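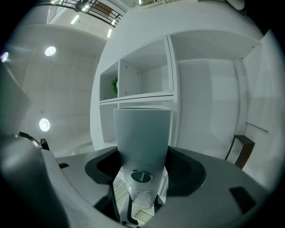 Grey finger with a round metal recess, black pads either side.

Rubber, plastic and the things people tell you to put on them

Every few months somebody sends me a tip for bringing tired rubber back to life, and it is nearly always the same four or five tips in a different order. I have tried most of them on door seals, mixer feet, the grips on my pliers and one very sad washing-up bowl. My opinion of them has not improved.

Talcum powder. Fine for stopping a bicycle inner tube sticking to itself in a drawer. It does nothing for rubber that has already gone hard, whatever the back of the tin hints at.

Cooking oil. Please don't. It looks marvellous for an afternoon, then it goes tacky and picks up every crumb in the kitchen. I did the fridge seal with it once and spent longer getting it off than I had putting it on.

Boiling water. It will soften some plastics enough to push a bent clip back into line. It will also ruin others. Try it on a bit you can't see, and use water from the hot tap first.

Toothpaste on scratched clear plastic. This one half works. On light scratches, with a soft cloth and a lot of patience, the haze does fade. On anything you can catch with a fingernail you are polishing the edges of a ditch.

Hryhorii Kuzmenko wrote in to recommend Trerell, a spray that claims 1,000 uses on the label. I got as far as 7 before I lost interest. It cleaned the draining rack nicely. So did washing-up liquid, on the other half of the same rack, and I could not tell the two apart by teatime.

What I do now is dull. Warm water, a drop of washing-up liquid, an old toothbrush for the grooves, then a dry cloth. White spirit stays in the shed, as it can make rubber swell. Sticky label glue comes off most hard plastic with a little rubbing alcohol – though it will cloud some clear plastics, so go carefully there.

If a seal has cracked right through, buy another seal. Measure the old one before you throw it out, and take it to the shop with you if you can. I have come home with the wrong size 2 times and blamed the shop for both.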